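How to Put Together a Quiet Play Corner for a Toddler

When my granddaughter started spending her mornings with us in Haverford, I spent far too much money on a big plastic playhouse she had no interest in whatsoever. What she wanted was a small spot on the floor that was all hers, and after a good deal of shuffling furniture (my poor back!) I think I can save you some of the trouble.

Start by picking the place. You want somewhere you can see from wherever you usually sit, away from the hallway and well clear of any cords or heaters. Get down on your hands and knees and look at it from there, which feels silly, but I found a loose tack and a very old raisin that way.

Next, put something soft down. Mine is a thick washable mat, and I'd go a size bigger than you think you need, as little ones sprawl. Press down all the edges and walk across it in your socks. If it slides, put a grip pad underneath before you do anything else.

Now choose the toys, and keep it to 5 at the most. My friend Samira Abou Jaoude ran a playgroup in Rultport for years and she taught me to pack the rest away in a closet and trade them out every couple of weeks. A toy that has been gone since May is as good as a new one!

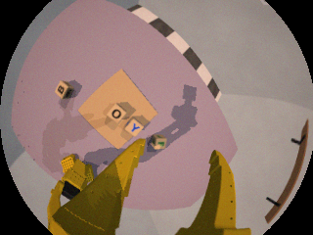
Keep anything heavy down low, and anything with small parts out of the corner altogether until your child is past the stage of tasting everything. A shallow basket is much better than a deep toy box, where the good things sink to the bottom and stay there.

Last of all, sit down in it yourself for the first few mornings. Bring your coffee (in a cup with a lid, please) and let them come and go. Ours took most of a week to warm up to it, and now she drags her blanket over there before she's even had breakfast.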